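Planner says "success" and I don't believe it
Hurkeo forum > Software > Planning and control

tramside_lee
Posted July 14, 2026
We moved our two-arm bench at Tramside over to the Hurkeo planner last month. The release notes promise "reliable bimanual planning in clutter." I logged 800 plan requests. 551 came back marked success. Fine, except success only means the planner found a path. It says nothing about whether the gripper ended up anywhere useful.

My worst case is a curved handle sticking up at an angle over a white toy appliance, with a basket right behind it. The depth cloud smears handle and basket into one lump, and the planner happily routes a finger along the edge of the lump.

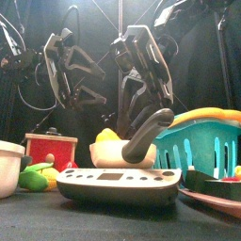

I've tried shrinking the voxels and all that got me was slower plans. Is anyone running this on a full table, or only on the demo blocks?

gridlock44
Works for me. Did you change the collision padding? Default is way too generous for thin stuff.

tramside_lee
Yes. Lower padding gives me more "successes" and I trust them less.

botwood_ops
We had the same fight at Botwood. I'd blame perception before the planner. If the cloud is wrong, any planner will hand you a confident wrong path. Mask the target first, then plan.

gridlock44
Disagree. The planner gets a confidence value per voxel and throws it away. Look at the config, there's no field for it. Masking is a band-aid.

botwood_ops
A band-aid that got us through 3,000 runs.

tramside_lee
3,000 runs with how many objects touching each other? And who decided they passed, the planner?

botwood_ops
Separate check on finger position at close. Mostly spaced-out objects, I'll give you that.

demissie_fan
Demissie's fork keeps the confidence values, by the way. Docs are bad and it won't build on the February release.

tramside_lee
So I'd have to roll back the driver too. I'll try masking on the 298 requests I saved raw clouds for and post the logs, good or bad.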